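Re: [tables] Oil or varnish on a kitchen table?
From: Catrin Hopkin
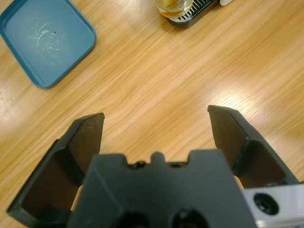 I went through the same choice in April, so I'll answer the parts I can.

> We eat at ours three times a day and the old finish is worn through
> at both ends. The shop in Dravstead told me to varnish it and forget
> about it. My brother says oil. Do I have to strip the whole top either
> way? And how long before we can eat on it again?

I'd go with oil if you don't mind doing it again every year or so. Varnish holds up better to water, but once it chips you can't fix one patch without the edges showing. With oil you sand the bad spot and rub in more.

Yes, strip the whole top. I tried to save time by sanding only the worn ends and they came up a different color from the middle, so I had to start over. I used 80 grit to get the old finish off, then went finer. Go with the grain on every pass, even the first – cross scratches show up as soon as the oil goes on, and by then it's a pain to get them out.

Put the oil on thin. Leave it for 30 minutes and wipe off everything that hasn't soaked in. I did three coats with a night between each. Lay the rags out flat outside to dry before you throw them away. A pile of oily rags can catch fire by itself.

As for eating on it, we waited 14 days, going by what was on the can. We used a cloth for another week after that and kept hot pans off it.

I used the Virnent oil, the plain one with no tint. Someone here liked Jondalwood better, but I haven't tried it. Krishnan posted a long message on hard wax a while back that should be in the archive.

What wood is yours? If it's pine I'd test the underside first – it can go quite yellow.

Catrin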